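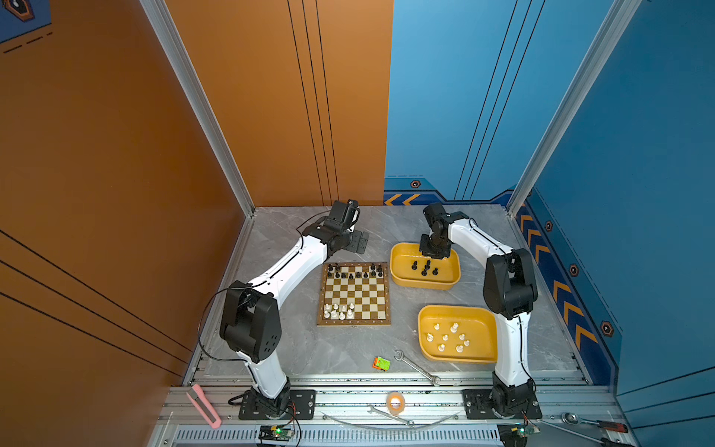
How do you return a borrowed chess set to the Pidberg library?

Bring the board and both bags of pieces to the front desk before 6 p.m., pieces sorted by color, and keep the pink slip until you get the email.

Chess set loans back on in Pidberg, new return rules

PIDBERG - The library's chess lending shelf reopens in December after being shut most of the fall. Same shelf, second floor, next to the atlases. What's different is how sets go out and how they come back in.

Short version: sort your pieces, check the bags, don't mix sets.

The shelf closed when staff pulled every set for a full check. The library bought the lot three years ago from Enetti, a school supply outfit in Longo that was clearing out its games stock. Nice boards, wood, light and dark squares. The pieces were the trouble. Sets came back a pawn short, or with an extra bishop, or with a knight from a travel set that was half the height of everything else. People borrowed two at once for a family thing and the bags got swapped on the way home. By summer you could check out a set and not be able to start a game with it.

The check turned up 57 sets that were not complete. Most were only missing pawns. A few had no white queen, and one box had two black kings and a checker in it.

Missing pieces have been replaced out of a spares bin, paid for with $596 left over from the spring book sale. Enetti no longer carries the same pattern so the spares came from a Longo resale shop. Close match. The felt on the bottom is a different green, if that bothers you.

How sorting works now

Everything gets sorted on a table with a board and trays before it goes back in the box. Black in one tray, white in the other. Then the pieces go from tray to board, standing on their starting squares, and if there is an empty square it gets written down right there. Takes a few minutes a set. The old way was tip the bag out, eyeball it, tip it back in, and that is how the checker got through.

Borrowers are being asked to do a quick verison of the same thing at home. Two soup bowls work fine. Set up the board as if you were going to play, look for gaps, then bag black and white separately. Each set now has two cloth bags instead of one, tagged with the set number. Number on the bag has to match the number under the board. If it doesn't, say so at the desk, they'd much rather hear it then than later.

For anybody who wants the list, a full set is sixteen pieces a side: king, queen, two rooks, two bishops, two knights, eight pawns. A printed card with this on it goes in every box. Light square goes in the right hand corner, also on the card, since it's the thing the desk gets asked most.

Fees and limits

Loans are free with a card. Three weeks, one renewal. One set per card, down from two. Lost pawn, 50 cents. Any other piece, $2. Board, $18. Late fees don't apply to games.

Kids under twelve can borrow on a parent's card. Clocks are not part of the loan and haven't been for a while, the last couple broke and weren't replaced.

School sets

Bigger change on this side. The school loan pool, 300 sets, is kept seperately at the Zorkance branch and does not go through the Pidberg desk any more. Teachers book online and pick up from the side door on Mill Street, mornings only. Those are roll-up vinyl boards with plastic pieces, not the wooden ones. Please don't return school sets to Pidberg. Several turned up there in October and had to be driven over.

Schools can hold a class batch for a full term. Batches go out in crates with a tray for each color and should come back that way. Rubber bands around the bags, no tape. Tape took the lettering off the tags last year.

Spare pieces wanted

Got odd pieces in a drawer? The library will take them. Standard size, wood or plastic, any color as long as it's plainly a light or a dark. King should be somewhere near the height of a playing card. Magnetic and travel pieces can't be used. The hope is to have 1,000 spares in the bin by spring so sets can be fixed the same day they come in short. Drop box is inside the main entrance, left of the book return. Not IN the book return please, they jam the belt.

Boards welcome too if they lie flat. Warped ones no.

Open play

Drop-in tables start again the same week as the shelf, second floor, 4 to 7 p.m. Boards are already out on the tables, no card needed, just put the pieces back on their squares when you finish. Beginners fine. There's a shelf of how-to books right behind you and a couple of puzzle books with most of the answers penciled in, sorry.

Zorkance has no open play this winter while the upstairs floor is being redone. Longo readers can use a Pidberg card at either branch as before.

Holds for the first round of wooden sets can be placed now at the desk or by phone. Pickup shelf closes at 6 p.m. Holds not collected in five days go to the next name on the list.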